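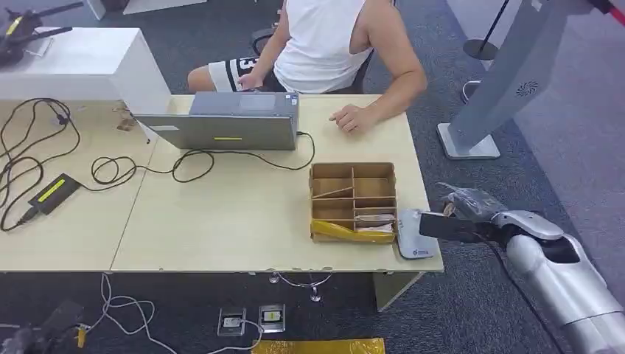
Kolamum, September

Subject: Shared calendar in Cosska shows old bookings after sync
Status: Open, waiting for supplier

Reported by the Ollen office. Meeting room bookings made in the Cosska web page don't reach the desktop program until it is closed and opened again. Bookings made in the desktop program show up on the web page straight away, so the fault is one way only. Mail and contacts are fine.

09:10
Signed in to a spare account and made a test booking from the web page. Left the desktop program open. After 20 minutes the booking still hadn't appeared. Closed and reopened the program and it was there.

09:40
Checked the sync setting. It was on "Automatic", which should check for changes every few minutes. Changed it to a fixed interval and made a second test booking. Same result. Put the setting back.

10:25
Cleared the local calendar cache (Settings, Storage, Calendar only). The program downloaded everything again and looked correct. A third booking made afterwards did not come through.

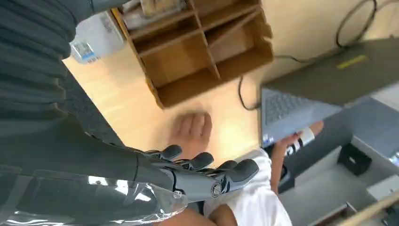
Attachment 2: grey hand, clear plastic covering on the forearm.

11:15
Looked in the sync log. The program asks for a new sign-in token every 55 minutes. The first request after opening works and the later ones are refused with "token not accepted", but no message is shown to the user. The little green tick stays on throughout, so people have been trusting it.

11:50
Tried the same account at home over a different connection. Same refusals in the log. That rules out the Ollen firewall as far as I can see.

13:30
Compared with an older copy of the program, version 16, which is still installed in the Salian office. Bookings arrive there within a couple of minutes. The two offices use the same accounts and the same calendar, so I think this is down to the newer version.

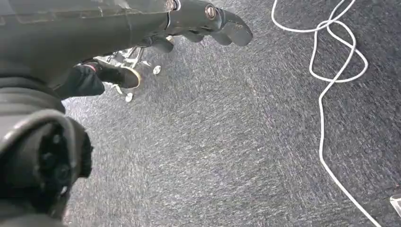
Attachment 3: gripper above the carpet.

14:05
Raised with Cosska support. Sent the sync log and the steps above. They replied asking us to remove the account and add it again. Did this on the spare account. It worked until the next token request and then stopped.

15:20
Support have passed it on to their developers. No date given. I asked whether we can go back to version 16 in Ollen and am waiting for a yes or no, as the newer one changes the format of the local files.

Workaround for now: use the web page to check a room before booking it. If you need the desktop program, close it fully (File, Quit) and open it again first. Please don't clear the cache yourselves, it takes a long while to download and doesn't fix this.

Will update when Cosska reply.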